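Section 4. Folding Garments on the Bed

4.1 Purpose of this section

This section sets out the method for folding long garments in the furnished rooms at Boldale. It applies to residents who look after their own clothing and to staff who assist them. Laundering is covered in Section 3, and the storage of folded items in Section 5.

The bed is the standard folding surface in all rooms. The desks supplied with the Gondal furniture set are too narrow for trousers and should not be used for this work.

4.2 Before you begin

1. Make the bed. Pull the quilt toward the head and smooth it outward from the middle with the flat of the hand.

2. Move pillows and soft items to the far end of the bed. They may remain on the bed throughout.

3. Place bags, boxes and other belongings on the floor against the wall. Keep the side of the bed on which you will stand free of obstructions.

4. Check that every garment is fully dry. Waistbands and gathered cuffs hold moisture longer than the rest of the fabric and should be checked separately.

5. Empty all pockets.

Note: Patchwork quilts are acceptable as a folding surface. The seams between panels may be used as a guide when laying a garment straight. Where a quilt has panels in many prints, choose one long seam near the middle of the bed and work to that seam only.

Caution: Do not fold on a quilt that has been treated with a stain remover on the same day. Residue may transfer to light fabrics such as khaki and cream.

4.3 Trousers with elasticated cuffs

Trousers with a gathered cuff do not lie flat in the same manner as trousers with a plain hem. The cuff draws the fabric inward and leaves a ridge above the ankle. The following steps keep that ridge from being pressed into the finished fold.

1. Lift the trousers clear of the quilt, holding one end in each hand. The cuff is held at its gathered edge and the remainder of the leg is allowed to drape.

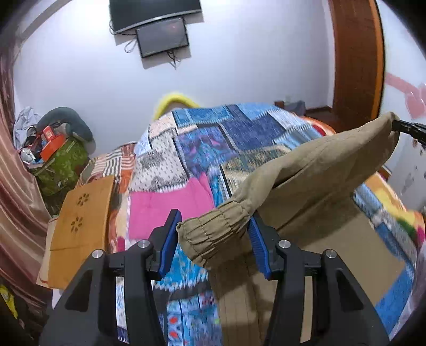 2. Shake the garment once, gently, and allow the legs to fall together. If the legs have twisted, release the waist and turn it until the side seams hang straight.

3. Lower the waistband onto the bed first, followed by the legs. Do not drag the garment across the quilt.

4. Lay one leg directly over the other. Bring the inner seams together and run a hand along them from the waist to the cuff.

5. Stretch each cuff lightly to its full width and let it return.

6. Fold the seat inward where it extends beyond the line of the legs.

7. Bring the cuffs up to a point just below the waistband – they should not lie on top of it, as the two gathered layers will make the stack lean.

8. Fold once more. For the deep drawers, stop here. For the shallow drawers in the north rooms, fold a third time.

Note: Garments in heavy cotton may open again after step 8. Place them at the bottom of the stack, with the fold facing outward.

4.4 Working in pairs

Large or heavy items are more easily folded by two persons. Each person takes one end. The person nearer the head of the bed leads, and the other follows at the same pace.

1. Agree on which end will be brought over before lifting.

2. Lift together to a height at which the middle of the item just clears the quilt.

3. Draw the item lightly taut. Do not pull. Elastic that is stretched repeatedly in this way will lose its shape within a season.

4. The person at the foot of the bed walks the fold forward. The leading person remains still and receives the second end.

5. Set the item down and smooth it before either person lets go.

Caution: Rooms 10 and 31 have limited clearance on the wall side of the bed. In these rooms, both persons should stand on the open side.

4.5 Items that have bunched

A garment that has been lifted by a corner, or taken from a full basket, will often gather into a loose bundle. It should not be folded in that condition. Creases that are folded in at this stage will remain after storage.

1. Find a corner or an end that can be clearly identified, such as a cuff or part of the waistband.

2. Hold that point and raise it slowly until the fabric beneath begins to open.

3. Find the opposite end with the other hand. Move outward in both directions until the cloth has spread.

4. Lay the item down and return to Section 4.3, step 4.

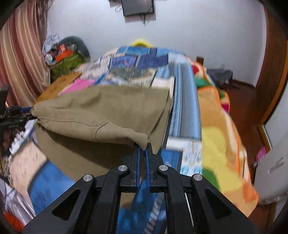

This page was last changed in April by Leonora Buenaventura, Boldale Residence Office.

Residents who find that an item bunches each time it is washed should reduce the size of the load. The Rukus machines in the laundry room are suited to mixed loads, but long garments wind around one another when the drum is overfilled.

4.6 Blankets and spare covers

Blankets that share the bed with the quilt should be drawn to one side before folding begins. A brightly colored blanket may be left partly over the quilt, provided that it does not extend into the area where garments are laid down.

1. Fold spare covers in half lengthwise, then in half again.

2. Fold from each end toward the middle, leaving a gap the width of a hand.

3. Close the two halves together and store with the closed edge to the front.

Note: New blankets issued from the Grarkville store may shed fibers. Keep them away from dark garments until they have been washed twice.

4.7 Curtains

Where the curtain hangs close to the bed, draw it back toward the wall before lifting any large item. Curtains are not to be removed or folded by residents. Requests for curtain cleaning are accepted on Sunday at the front desk or by internal telephone on extension 1114.

4.8 Finishing

1. Transfer folded items to the drawers or shelves. Folded items should not be left on the bed overnight.

2. Return pillows to the head of the bed and straighten the quilt.

3. Return any borrowed basket to the laundry room.

For the labeling of drawers and shelves, see Section 5.2.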